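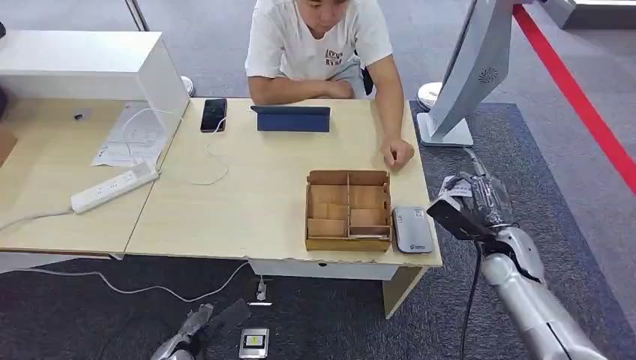
1/18
Young-sook Baek is retiring as the crossing guard at Pestby and Mill. She has worked that corner for 40 years. I've been asking people about her for the local newsletter and I have far more than will fit in my column, so the rest is going here. Long thread. Mute me if you don't live in Jomitano and don't care about crosswalks.

2/18
The basics first. The district confirmed her retirement on 14 April 2025. Her last shift is in May, on the final day of school, morning and afternoon. A lot of people have asked me whether she is sick. She is not. She told me her knees are fine, her hearing is fine, and she would like to sleep later in the winter.

3/18
She took the job when her own daughter started at Pestby Elementary. The guard before her had moved away and the principal at the time was standing in the road himself every morning. Mrs. Baek was there anyway, so she asked him if it paid. It did, a little. She started the next week with his whistle, which she says she washed very well.

4/18
She still has that whistle. She doesn't use it. She thinks whistles make drivers look at the whistle and then at her and only then at the children, and by that time they are in the crosswalk. She uses the sign and her left arm. If a driver doesn't stop, she stays where she is and looks at the plate until the car is gone. Then she writes it down.

5/18
About the notebooks. She fills one each school year: plates, times, weather, broken lights, dogs off the leash. Early on she mailed pages to the police department. Later she walked them over. The department has never had to ask her to repeat anything. A retired sergeant told me her handwriting was better than that of anyone on his shift.

6/18
The stop sign on the Mill side exists because of those notebooks. The town had said there wasn't enough traffic to justify one. She brought a full year of mornings to the public meeting and read from it. She had asked how long she was allowed to speak and they told her 5 minutes. She used all of them and was still in October when they stopped her. The sign went up the following summer.

7/18
I talked to Seung-woo Yoon, who runs the Yoon bakery on the corner. Same family as the sign, he's the son. He crossed with her every day as a kid. He said she once made him walk all the way back to the curb and start over because he was reading a comic book in the road. He was mad about it for a week. He has since told the story to both of his kids.

8/18
Her coffee at the bakery has been free since his parents ran the place. She leaves money anyway, under the saucer, and he puts it in a jar. When the jar is full he buys gloves and hats for the school's spare box. She didn't know that until I mentioned it by accident. I apologized to him. He said it was bound to come out.

9/18
Things she carries in her coat on a normal morning, from her own list: tissues, bandages, a spare shoelace, a pencil, hard candy (for herself, not for the kids, she was firm about this), bus fare. The bus fare is for any child who is at the wrong school. I asked if that really happens. It happens in September.

10/18
The Uvano bus drivers all know her. One of them told me new drivers on the Mill route get told two things about that corner by the older drivers: the turn is tighter than it looks, and do not creep forward while Mrs. Baek's arm is up. He crept once, in his first month. She knocked on the side of the bus with the flat of her hand. He says he still checks his front wheels against the line.

11/18
Weather. She told me heat is harder than cold, because you can't take the vest off. Rain is worse than snow. People slow down for snow. The worst day she can remember was an ice storm when the school opened late and half the parents hadn't gotten the message. She stood there the whole morning and had children wait inside the bakery until someone came for them.

12/18
She has been hit once. It was a bicycle. The rider was an adult and was looking over his shoulder. She had a broken wrist and was back before the cast came off, holding the sign in the other hand. He brought her a plant. The plant is now taller than her kitchen window and she has had to cut the top off it more than once.

13/18
Several of you asked whether this is some kind of record. I looked. There are guards in other states who have gone longer, and I found at least one newspaper story about someone who worked well past her total. I can't find anyone in our county with more years at a single corner, but the old county files are patchy, so I'm not going to print that she holds anything. She wasn't interested in the question.

14/18
What she was interested in was the paint. The crosswalk at Pestby was last repainted before the water main work, and the patch where they dug has no stripes on it at all. She has asked about it in writing. I called public works and was told it is on the list for this summer. I asked where on the list. I'm waiting to hear back and will post the answer here when I get it.

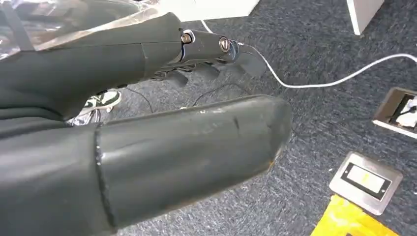 15/18
Her replacement. The district has posted the job and has 2 applicants so far. It covers both shifts, with a gap in the middle of the day, and that gap is why it's hard to fill. If you want to apply, the form is on the district website under support staff. Paid training, vest and sign provided. Mrs. Baek has offered to stand with the new person for the first weeks of the fall. She says she'll stay on the sidewalk. Mr. Yoon does not believe her.

16/18
The send-off. There isn't going to be a ceremony during the afternoon crossing, because she asked that no one crowd the curb while children are in the street. The school will do something indoors after dismissal. Former students are welcome. Please park on Mill or at the library, not on Pestby, and please use the crosswalk. She will be looking.

17/18
If you have an old photo of the corner, the school office is collecting them for a board in the front hall. Put your name on the back in pencil. They especially want anything from before the bakery changed its awning, and anything that shows the old wooden sign she used to carry. They'll scan and return them. You can also drop them at the bakery counter and Mr. Yoon will walk them over.

18/18
Last one. I asked Mrs. Baek what she plans to do the first morning she doesn't have to go. She said she'll probably wake up at the usual time, because you can't tell your body anything. Then she's going to make barley tea and call her daughter, who is always asleep at that hour. The column runs in the May newsletter. Corrections welcome, especially from anyone who remembers the name of the principal with the whistle.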